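Cuaderno de masa madre, día 54

Ya sé que prometí hablar de la masa madre en septiembre y estamos a 2020-12-05, pero es que entre la mudanza y el horno nuevo (un Lerkent de segunda mano que calienta más por la izquierda que por la derecha) no he tenido la cabeza para nada. El caso es que sigo haciendo pan, mucho pan, y que por fin me sale uno que mis padres se comen sin poner cara rara.

Os resumo cómo va la cosa. Empecé con harina integral de centeno y agua del grifo, nada más. La primera semana olía a yogur pasado, la segunda a pegamento, y luego se puso a subir como una loca. Ahora la alimento por la noche, antes de acostarme, y por la mañana me la encuentro asomando por el borde del tarro. ¡Qué alegría da eso con el café en la mano!
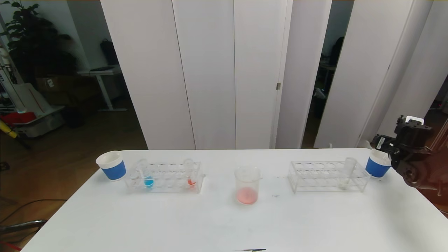
¿Hay que tirar siempre el descarte?

Se puede guardar en la nevera hasta 7 días y usarlo para tortitas, crackers o masa de pizza. Yo tengo un bote solo para eso y lo voy vaciando los fines de semana. Las tortitas salen un poco ácidas y con miel están buenísimas.

Sobre la harina: he probado dos. La de Illano, que compro en saco, absorbe muchísima agua y da una miga más oscura. La de Zevuteo es más fina y se deja amasar mejor, pero si te despistas con el levado se te desparrama por la encimera —me ha pasado, y acabé haciendo focaccia con el desastre—. Para quien empieza yo tiraría por la segunda, bajando un poco el agua, y ya habrá tiempo de complicarse.

La receta que más repito es la que me mandó Llinos Harries, con la que coincidí en un curso y que hornea desde mucho antes que yo. Su truco es dejar reposar la harina con el agua una hora larga antes de añadir la masa madre y la sal. Yo me lo saltaba por pereza y el pan me quedaba chato. Desde que le hago caso la masa se estira sin romperse y los pliegues son un gusto.
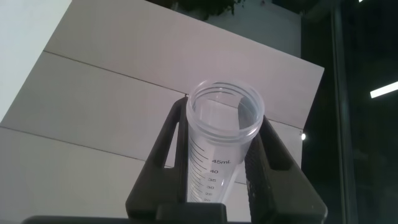 Luego está el tema del frío, que me trae de cabeza. La cocina de esta casa es una nevera y la fermentación se me alarga toda la tarde. He probado a meter el bol en el horno apagado con la luz encendida y funciona, aunque hay que vigilarlo, y también a taparlo con una manta encima del radiador, que fue peor, porque se me secó toda la superficie. De momento gana el horno con la luz.

El último pan pesó 546 gramos ya frío y duró dos desayunos. La corteza, perfecta; la greña, torcida como siempre. Para la próxima quiero probar con nueces y algo de espelta, y estrenar la olla Hafstein que me regalaron por mi cumpleaños y que sigue en la caja. Si alguien ha horneado en una parecida, que me diga si la precalienta vacía o mete la masa con todo en frío, que he leído las dos cosas y no me decido.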